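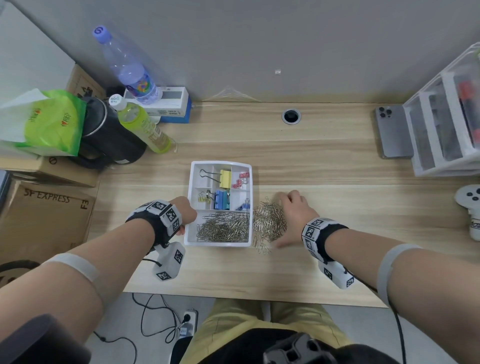 The small things in the drawer

Ghassan Moussa keeps the stationery order book for Awad, a firm of surveyors above a bakery in Unach. He has done it for long enough to remember when the paper came on a handcart from the wholesaler two streets away. The book is a ledger with a green spine, and the entries go back well before his time. In the early pages the firm bought ink by the bottle and string by the ball. Later there are typewriter ribbons, then toner, then a long run of pages in which hardly anything changes at all.

The fastenings are the part that has lasted. Paper clips, treasury tags, rubber bands and staples appear in every year of the ledger, and they still go on the order each August when the new supplies come in. Last year the firm bought 434 boxes of one thing or another, and the clips made up a good share of it. The surveyors work on screens like everyone else, but a boundary dispute still ends up as a bundle of paper on somebody's knee in a waiting room.

Offices were supposed to have stopped needing this sort of thing a long time ago. Paper use has dropped at Awad, and Moussa can show it in his own columns. What has gone is the middle of the pile: the memos, the circulars, the second and third copies. The drafts that people mark up by hand are still printed, and so are the plans, which are awkward to read on anything smaller than a table.

Moussa orders from Likwood, a supplier with a warehouse on the ring road and a catalogue that still comes through the post. It lists 1,641 items. He reads it at his desk at half past four, when the phones go quiet, and turns down the corners of the pages. He has views on most of it. He thinks coloured folders are worth the money and coloured paper is a waste. He stopped buying cheap rubber bands after a batch perished in the cupboard and stuck to a set of deeds.

A fastening has to hold the sheets together and then let go of them without leaving a mark. Staples do the first job well and the second badly. Anyone who has fed old files through a scanner will know how much of the day goes on pulling staples, and how many corners tear. At Awad the rule is that nothing gets stapled until it is finished, and plans never get stapled at all.

The scanning began four years ago, when the firm took on Prallell, a records company, to copy its back files. Prallell wanted the boxes sent over in lots of 200 folders with every fastening taken out first. The juniors did the work on the long table in the plan room. Some of the oldest clips had rusted into the paper and had to be eased off with a thin ruler. The outlines are still there on the scans, brown loops in the top corner of letters about hedges and drains.

Moussa saved what was fit to use again. It filled two biscuit tins, and for most of a year he left clips off the order – the only gap in the ledger. They are back on it now, between carbon books, which one partner still insists on, and correction fluid.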